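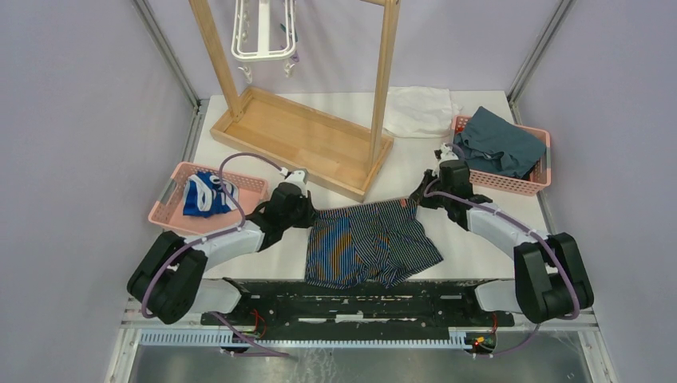

9 July 2019
By Shiuli Jayasinghe

Most of the laundry advice that reaches my inbox promises to save me time, and most of it comes from someone with a spray bottle to sell. I've spent a few weeks of line-drying season trying the popular tips at home, and I'm not convinced by many of them. The equipment isn't the problem. A plain wooden stand with a tray for a base and a white plastic rack of clips hanging off it will handle the small stuff, and you can lay a pair of striped boxers out flat to fold without a printed guide. What bothers me is the pile of extra steps people insist on.

Take vinegar in the rinse. You'll read that it softens towels, fixes colors, kills odors and cleans the machine while it's at it. I tried it on half my towels and left the other half alone, then asked my sister to sort them blind. She couldn't. A hard shake before hanging did more for the stiffness than the vinegar did, and it doesn't make the hallway smell like a pickle jar.

Then there's the dry towel trick, where you roll a wet sweater in a bath towel and kneel on it. This one I'll grant. It does pull water out, and the sweater keeps its shape better than it does on a hanger. But now you have a wet bath towel to dry, a detail the tip sheets tend to skip.

The Gremitz folding board was lent to me by a neighbor who swears by it. It makes very even T-shirts. It also takes up half the dresser top, and by the time I'd lined up the collar I could have folded the shirt by hand and put it away. If you run a store, buy one. For underwear it's silly. Fold in thirds, fold the waistband down, done.

Keltero drying sheets, which you're meant to tuck between damp clothes, did nothing I could detect in 15 loads. Hanging things farther apart costs nothing. Leave a hand's width between shirts, put the thick seams and waistbands where the air moves, and turn jeans inside out so the pockets get a chance.

On spin speed, I'd argue with the people who run everything on the highest setting. My machine goes down to 800, and that's where linen and anything with buttons gets spun. Yes, it drips longer. It also needs less ironing, and I dislike ironing more than I dislike waiting.

As for clips, buy cheap ones and test the springs in the store — a weak one drops socks and a fierce one leaves dents in knits. Clip socks by the toe or by the cuff, whichever you like. I've seen long arguments about this and could find no difference once they were on my feet.

Next month I'll try the freezer method for jeans, which I already doubt.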